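Holmgren Open Day: the Stalline Arm Package, Reviewed

I went to the Holmgren open day in January wanting to like the Stalline. We run a small shop, we lose a lot of hours to sorting and loading short round parts, and the sales sheet promises a planning package that lets you "prove the cell before you buy the cell." The price they quoted me was 700 a month, software only. For that I expect more than a nice demo.

What you get at the open day is 11 minutes on a big screen with the simulator running, then a seat at one of the stations to try it yourself. The layout I was given had a single arm on an orange base, with short cylinders in tan, orange and gray set out beside it, a few rings, and a long pale bar with a flat plate and a cylinder standing on it. Fine as a test. My own bench never looks that tidy, and it certainly isn't sitting out in the greenery.
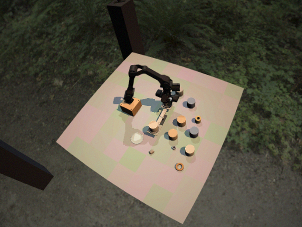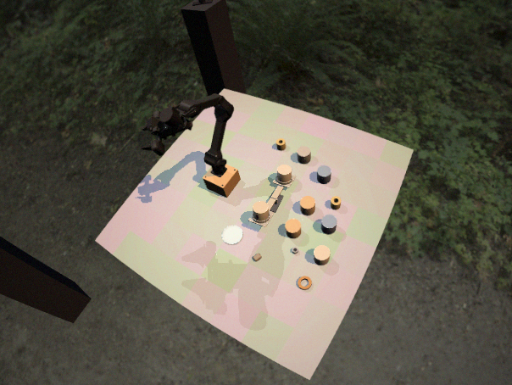

The Stalline demo layout in simulation, with the arm in a different position in each view.

Setup is good. I'll give them that. The arm was ready to go in a couple of clicks and I could look at the table from above without fighting the controls. Parts and shadows are clear enough that I could judge clearances, more or less.

My trouble is with everything the simulator leaves you to take on faith. I asked how the numbers hold up with oily parts or a worn gripper and was told there's a setting for friction. I asked where the default came from and got a brochure. The sheet claims 153 picks an hour - on whose parts? The Sumell package I tried last year was uglier and slower to load, but it came with test results from a real bench and let me type in my own.

The manual is roughly 200 pages and most of it covers installation. The part on moving a program over to a real arm is thin.

Coffee was decent, parking was not. If you already own the hardware and just need to check reach, the Stalline will probably do the job. I'm waiting until I can bring a box of my own parts and see a real arm pick them up. Holmgren said they'd call about that. No call so far.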